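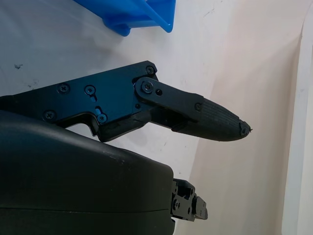 Sourdough, Round Two

Well, the starter lived! If you read the last newsletter you know I had my doubts, what with it sitting at the back of the fridge since September under a layer of gray liquid that smelled like nail polish. Several of you wrote to say pour it off and feed it, it'll be fine, and you were right. I poured, I fed, I waited two days, and on the third morning it had pushed the lid right up and was crawling down the side of the jar. I yelled for the whole house to come look. They did not share my excitement, but they've been eating the toast.

So I've been baking a lot. The bread flour shelf at the store in Cullville was bare both times I went, and all I could get was one bag of whole wheat and some rye I'd never tried before. I figured I'd mix it in and see. My usual loaf is all white flour, 500 grams of it, and I swapped out 100 for the rye. The dough was stickier than I'm used to (wet your hands, don't flour them, I learned that the messy way) and it moved a lot faster. I went up to fold some laundry, got on the phone with my sister, and when I came back down it had doubled and then some. I baked it anyway. Flat as a hat, but oh, the flavor! We finished it before it had really cooled, with butter and the last of the plum jam.

The second one I watched like a hawk. I shaped it after 8 hours on the counter, gave it a night in the fridge, and put it straight from the fridge into the hot pot in the morning. Much better. It had a proper ear on it and those little blisters all over the crust that I could never get before. I'm going to keep the rye in even when the white flour comes back.

A few of you asked what pot I use. It's my mother's old enameled one with the chipped lid, so I can't tell you the make, the stamp on the bottom wore off years ago. Any heavy pot with a lid that fits will do. Do check that the knob on yours can take a hot oven, though. Mine was plastic and it cracked on me last winter, and I put a metal drawer pull on there instead. Looks silly, works great.

The other question I got was what to do with all the starter you pour off. Pancakes, pancakes, pancakes. I keep a second jar in the fridge and just dump the extra in there all week, then on pancake morning I stir in an egg, a spoonful of sugar, a pinch of salt, a little melted butter, and half a teaspoon of baking soda right at the end. It foams up like crazy when the soda goes in, so use a bigger bowl than you think you need. I've also been making crackers with it, rolled out as thin as I can stand and covered in sesame seeds. They take 13 minutes in my oven and they go from pale to burnt in a blink, so stay close by.

We were supposed to have our bread swap at the Westerberg hall this spring and of course that's off now. I'm sad about it, I had big plans for a cinnamon raisin. What I can do is share starter. I've dried a batch on parchment, which is easy as anything (spread it thin, leave it out overnight, crumble it up), and I'm putting the flakes in envelopes. If you'd like one, send me your address and I'll drop it in the mail. I have 10 ready to go and I can make more. To wake it up, cover the flakes with lukewarm water, let them soften for a couple of hours, then feed it flour every day until it bubbles.

And if anybody has a good way to slice a warm loaf without squashing it, I'm all ears. Mine looks like it's been sat on. I'll put the raisin bread recipe in the next one, once I've figured out how to keep the raisins on top from scorching.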